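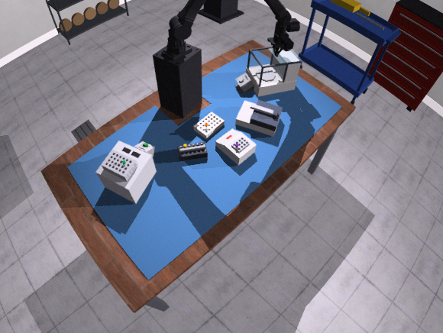
4.2 Salt and the second rise

I should say up front that I came to this part of the study as a home baker first and a researcher second, so I had opinions. I've always thought big batches of dinner rolls come out bland, and I've always blamed the salt. When you go from a family pan to a church-supper batch, most people I know scale the flour and butter properly and then get nervous and hold back on the salt (I do it too!). So for the Plellum recipe we made the dough three ways, with full salt, three-quarters and half, and baked every batch at 370 degrees in the same oven.

We weighed everything in grams, down to the yeast, and I'd do it that way again in a heartbeat. Measuring cups were fine for the small pans but they drifted badly once we got up to 4000 grams of flour, and by then a heaped scoop here and there was changing the dough more than the salt was.

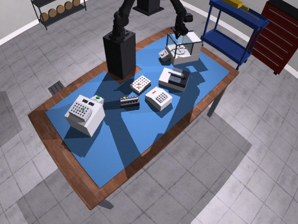 Figure 3. Balance station, simulated view.

Mansa Acheampong wrote back on our draft that the second rise mattered more than the salt, and that half-salt dough left on a warm counter would puff up fast and taste of very little whatever else we did. I didn't love hearing it, but I went back through my notes and she had a point. The half-salt rolls were ready for the oven after 59 minutes, well ahead of the full-salt ones, and our tasters called them "airy" and "kind of like nothing" on the same card.

So we ran the half-salt dough again with the second rise in the fridge overnight. The flavor came up a lot, though the crust went darker than I'd like for a soft roll. Bendik Ekström liked the darker ones best and kept asking for the heels of the pan, so take my crust worries for what they are. The butter brushed on top is a separate question and I deal with it in 4.3.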